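Coltonier List – Archive
Home | Threads | Previous | Next | Search | Log in

Re: Open day at Teltham, worth the trip?
Posted in March by Prasetyo Liew

Dear Puspita, dear all,

Thank you for the question. I went to the open day and I promised to write, so I try to answer your points in order.

Puspita Tambunan wrote:
> Hello list,
> Did somebody go to the Teltham open day for the cleaning robot?
> I could not get away from work. I would like to know 3 things:
> - Does it clean vertical surfaces, or only tables and floors?
> - How do they teach it? The invitation says "learning from
> people" but gives no details.
> - Is it worth to ask them for a visit with our group in summer?
> Also, was the lunch good? Last year it was not.
> Puspita

First, vertical surfaces. Yes, but slowly. They have a two-arm machine which they call Prurnura, and in the demonstration it wiped a cabinet side and a piece of wall next to it. It began at 10:30 in the small hall, and the door was closed when the seats were full, so come early if you go. The left arm kept hold of the spray bottle and the right arm had the cloth. It needed 14 minutes for one cabinet side. A person would need maybe one minute, but I must say the result was clean. At the corner it stopped two times and the operator had to press a button to continue. The operator was very open about this and told us that corners are still the weak point, because the wrist joint comes near to its limit there.

Second, the teaching. For me this was the best part of the day. They do not write the movements by hand. People do ordinary housework at home, and the recordings are taken from the height of the eyes, so the machine learns from a view that is similar to its own. At the moment they have 375 hours of it, and 300 of these are already sorted by task. The talk went through the sorting in detail. Each recording is divided into short pieces, and each piece gets a label such as "wipe", "hold" or "change hand". Somebody asked why they do not use a simulator. The answer was that a cloth is very difficult to simulate well – it folds, it slips, and the pressure changes all the time.

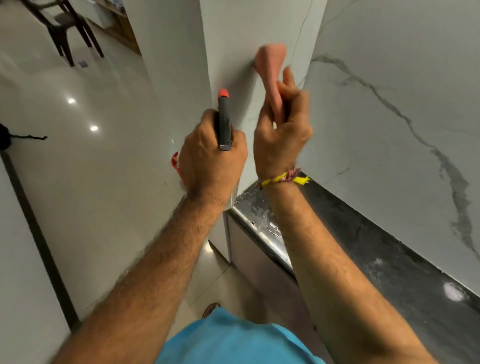 I asked also about the two hands, since in our own group we always had problems with this. In their labels each hand has its own line. When one hand holds a tool and the other hand rubs the surface, both are written down, even if the holding hand does almost nothing. Before, they labeled only the busy hand, and the machine then let the other arm hang down or move into the way. I think we should copy this idea for our gripper tests. It costs more time for labeling, but they said it was the change which helped the most.

Third, the group visit. I spoke with a lady at the Boateng table, they make the wrist joints for the machine. She said that groups are welcome in June, but the hall is small and they prefer that we come in the morning. I have her card and can write to her, if you tell me how many people want to come.

The lunch was soup and bread. It was better than last year, but bring something for the train.

If somebody else was there and understood the part about force sensors, please write to the list. I sat in the back and the microphone was not good.

With kind regards,
Prasetyo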